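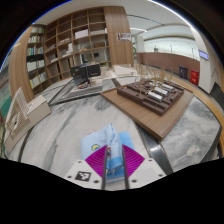 *Remedios Palacios*

## 4. How long does a household cloth last?

Estimates of the service life of household textiles are quoted with a confidence that the underlying work does not support. Most go back to surveys in which people were asked to recall when they bought an item and to guess when they would throw it out. The Tusmont survey is the largest of these, with 1837 completed forms, and its averages have been repeated in two later reviews without much comment on how they were obtained.

I see three problems with it. The first is recall. A coat is bought on a day one may remember. A hand towel, a tray cloth or a child's washcloth often comes as a gift or as part of a set, and it gets into the cupboard without any event attached to it. Asking for a year of purchase invites a round number, and round numbers are what the Tusmont forms contain. Sotomayor (personal communication) re-read the original sheets and found the same clustering in towels, bed linen and napkins alike, which would be a strange coincidence if the answers reflected wear.

The second is that "end of use" was never defined. Many cloths move down through the house before they leave it. A face towel becomes a floor rag, and a napkin goes to the garage. Some respondents clearly counted the first move as the end and others the last. Sanna's proposal to treat each move as a separate life is tidy on paper, but his own Gurnamell interviews show that people disagree about which uses count, even within one household.

The third problem is attrition. Of the original respondents, 1207 returned the follow-up form. The authors treat the missing group as random. It may be, but people who keep good track of their linen cupboards seem more likely to answer a second letter about them, and no attempt was made to check.

Appearance is sometimes offered as a way around all this: grade the cloth by eye and infer its age. I doubt it helps. Decorated items are graded largely on their motifs and borders, and these say little about the ground fabric. The cloth in Figure 1 could be given almost any age by a willing grader, and nothing visible on its upper face would settle the matter.

**Figure 1.** Crumpled light blue cloth with a deeper blue band and small motifs, on a marble-topped table. 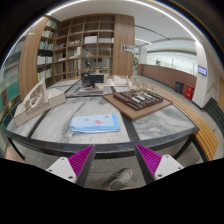 Aguirre's grading trial makes the difficulty plain. In it, 27 graders scored the same 200 cloths twice, with a gap between sessions. Agreement was fair at the two ends of the scale – everyone knows a rag – and poor everywhere between. The published summary reports only the overall figure, which the easy cases flatter. When the middle grades are taken alone, I cannot find a reading of the tables that would justify assigning an age in years.

Wash counts are a better basis in principle, and the Hattar diaries, begun in February, may eventually supply them. For now they cover too few homes. They also rely on the person who does the laundry writing it down each time, and I would expect the entries to thin out well before the cloths do.

In the remainder of this paper I therefore use service life only as a ranking between types of item and make no claim about its length.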